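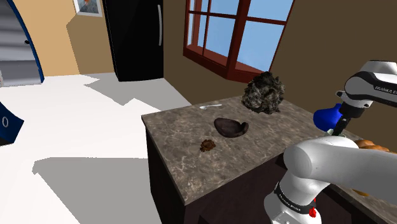

Kumumley 的售后回复说，渗透型防护剂做完两遍之后，台面仍然会被酸性液体留下印子，属于材料本身的性质，不在防护剂的保证范围内；至于白纹附近吸水变深，建议先等完全干燥再判断，暂时不要补涂。

深色大理石岛台：白纹处吸水变深，补涂防护剂后又起雾，怎么处理

灰纹台面
2025年5月10日 发布于 厨房与石材

上面这段回复我看了几遍，前半句能理解，后半句没有给出判断方法，所以来这里问。

情况如下。岛台是天然大理石，抛光面，深度64厘米，整块无拼接，由 Ultau 的加工厂开料磨边，二月安装。出厂时做过防护，用的什么型号单子上没写，只写了“六面防护”。安装后我自己用 Peltix 的溶剂型渗透防护剂又涂了两遍，两遍之间没有按说明书间隔，第一遍表面看着干了就上了第二遍。

现在有三个现象：
一、洗碗的水溅到台面，擦掉以后，有几条白纹两侧的底色比别处深，过一晚才退。
二、侧着光看，靠近水槽的一片有雾状的膜，用湿布擦的时候消失，干了又出来。微纤维布干擦擦不掉。
三、有几处圆形的哑光印，杯底大小，摸上去和周围一样平，颜色没变，只是不反光。

想弄清楚的是：白纹到底是天然纹理还是裂了；雾膜是不是防护剂残留；哑光印能不能自己处理。Shevchuk 的门店报过整面重新抛光的价格，我觉得偏高，如果能局部解决就不想动整面。台面下是柜体，现场打磨的话粉尘和水怎么收也是问题。

另外补充，日常清洁用的是中性洗洁精稀释，没有用过醋或者除垢剂。柠檬汁有没有滴过，不敢保证。

磨边工序
回复于 厨房与石材

三个现象是三个原因，要分开处理，顺序也有讲究，先做判断，再除残留，最后才考虑抛光。

先说白纹。大理石里的浅色纹多数是方解石脉，是岩石形成以后裂隙被后来的矿物重新填充的结果。填充得致密，就和基体一样结实；填充得不好，脉的两侧会留下微小的孔隙，水沿着孔隙走，两侧底色就变深。所以你看到的变深，本身只说明该处吸水率比周围高，不能直接推出开裂。

区分天然纹和裂缝，按下面的办法：
1. 指甲垂直于纹的方向慢慢划过去。天然纹一般没有台阶感，或者只有极轻微的凹陷；受力裂缝两边常常有高低差，指甲会卡。
2. 看走向。天然纹会分叉、合并、忽宽忽窄，颜色和透明度有变化。受力裂缝宽度比较均匀，往往从水槽开孔的内角、灶具开孔的内角或者悬挑根部起头。
3. 看侧边。纹在台面边缘处应当沿着侧面继续往下走。裂缝同样会走到侧面，但在倒角处容易出现掉渣。
4. 滴水法。台面完全干燥后在纹上滴一小摊清水，等30分钟，擦干，看水印形状。沿纹形成一条细而清晰的深线，优先怀疑缝；形成边缘模糊的一片，一般是孔隙吸水。 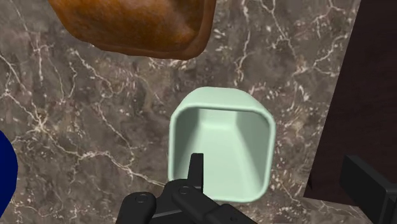

深色大理石表面的白色细纹，分叉多，呈不规则网状。

纹理密的石材，出厂前通常背面会贴网或者正面做过环氧树脂填补。树脂填补过的位置在侧光下光泽和石材略有差别，偏“塑料感”。这类位置防护剂进不去，涂上去的料留在表面，更容易形成残留。这也解释了为什么有人同一块台面上有的地方起雾，有的地方不起。

再说雾膜。湿的时候消失、干了又出现，是典型的表面残留。原因是防护剂超过石材能吸收的量，剩余部分没有在规定时间内擦掉，溶剂挥发以后，有效成分在表面固化。你两遍之间没有间隔，第一遍已经把表层孔隙占得差不多，第二遍基本都留在上面。

处理办法：
取同一瓶防护剂，少量倒在干净的白棉布上，局部润湿雾膜区域，停留两三分钟，让新料里的溶剂把旧残留重新软化，然后立刻用另一块干布用力擦净，不留湿痕。一次处理的范围控制在手能覆盖的大小。溶剂型产品必须开窗，附近不能有明火，灶具点火装置也要关。擦过的布不要团起来丢，摊开晾干再处理。

如果这样擦不掉，说明固化时间太长，需要用配套的清除剂。不要换成强碱性的油污净，也不要用刀片刮，抛光面刮一下就是一道。先在不显眼的位置试，试完等干透再看。

残留清掉以后停止一切湿作业，放144小时，这期间台面不要盖塑料布，保持通风。之后重新做滴水测试。吸水慢就不要再涂。很多人把防护剂当成蜡来理解，觉得多涂一遍总没坏处，实际上渗透型产品的作用是占据孔隙、降低表面能，让液体进入变慢，孔隙占满以后再涂只会增加残留。

最后说哑光印。这种叫酸蚀，和污渍是两回事。污渍是外来物进入孔隙，颜色变深；酸蚀是碳酸钙表面被酸溶掉极薄的一层，抛光面变粗糙，光线散射，看上去发白或者发哑。深色石材上尤其明显。果汁、番茄、酒、碳酸饮料都能造成，几分钟就够。防护剂对酸蚀基本没有作用，这一点 Kumumley 的回复没有错。

轻度酸蚀可以局部处理，用大理石专用抛光粉加水调成糊状，配白色羊毛垫或者湿的毛毡，低速打圈，中间保持湿润，不能磨干。做完用清水洗净，干布擦干，侧光检查。注意几点：
抛光粉要选标明用于碳酸盐类石材的，花岗岩用的配方酸碱度和磨料都不一样。
手持角磨机不建议用，转速太高，局部发热，树脂填补的位置会发白。
处理范围要向外过渡，不要只磨印子中心，否则会磨出一个比周围亮的圆。
印子如果指甲能感觉到凹陷，抛光粉解决不了，需要从金刚石水磨片开始逐级磨，这个交给有设备的人做。

整面重抛的问题：你现在的描述还不到这一步。残留清干净之前，不要让任何人报抛光的价，因为雾膜会让整面看起来比实际情况差。

厨房油烟
回复于 厨房与石材

我家也是深色的，直接上石材光亮剂，喷完擦一遍，雾就看不见了，印子也淡了很多。隔几周喷一次。楼上说的太麻烦，不一定要搞那么复杂。Peltix 没用过，不评价。

吸水那个没注意过，反正擦干就行了。

背网与胶
回复于 厨房与石材

补充几条，也纠正一下前一条。

光亮剂多数含蜡或者硅油，作用是填平微观粗糙，光泽确实会上来，所以看上去雾没了。代价是残留被封在下面，以后要清，得先把蜡层脱掉，再处理防护剂残留，多一道工序。另外做食物的台面，光亮剂是否允许接触食品要看标签，没写的按不允许处理。

关于判断吸水，建议不要只在白纹上滴。纹上、底色上、靠近水槽处、远离水槽处各滴一处，同样的量，同时计时，记录变深需要的时间和退掉需要的时间。单独一个点的数据没有比较对象，看不出问题。如果靠近水槽处明显比别处快，先检查水槽周边的密封胶，再检查水槽开孔的切割断面有没有做防护。“六面防护”指的是大板或者成品出厂时的状态，现场二次开孔的断面不包括在内，龙头孔也是一样。水从断面进去，在正面表现出来就是沿纹变深，涂正面没有用。

断面处理的步骤：水槽上沿的旧胶切掉，断面吹干，可以用冷风，不要用热风枪近距离烤；干透后用小刷子涂渗透型防护剂，多余的擦掉；按产品要求的时间养护，再打中性密封胶。酸性硅酮胶固化时释放乙酸，大理石上不能用。普通硅酮胶里的增塑剂还会往石材里迁移，边上形成一圈油状的深色，这种渗油很难清，买胶时要找标明石材专用的。

如果已经有油渍，用吸附糊剂：碳酸钙粉或者高岭土加丙酮调到花生酱的稠度，盖住污渍并超出边缘一些，覆膜，膜上扎几个小孔，干透以后用塑料刮板取下。一次不够就重复。深色大理石慎用双氧水，它氧化有机物的同时可能让底色变浅，变浅之后没有办法恢复。丙酮也会影响部分树脂填补，先试小样。

关于裂缝，再加一个判断依据。拿一支铅笔在纹的两端外侧各做一个很轻的记号，贴一小段纸胶带也可以，过一段时间再看有没有延伸。天然纹不会变长。会变长的，检查柜体是否水平、悬挑下有没有支撑，先解决支撑，再谈补胶，否则补了还会开。

Ultau 的单子上只写工艺不写型号的话，可以打电话问批次，问清楚是溶剂型还是水性。两种体系叠加时附着情况不一样，在水性防护上涂溶剂型，或者反过来，表面留料的概率都会高一些。这可能也是你起雾的原因之一，但没有型号没法确定。

灰纹台面
补充

水槽边的胶看了，后侧有一段和石材脱开。龙头孔断面摸上去是毛的，没有涂过东西的样子。准备先拆胶晾干，雾膜那片试了手掌大的一块，用旧瓶的防护剂擦，干了以后没有再出来。剩下的等胶处理完再做。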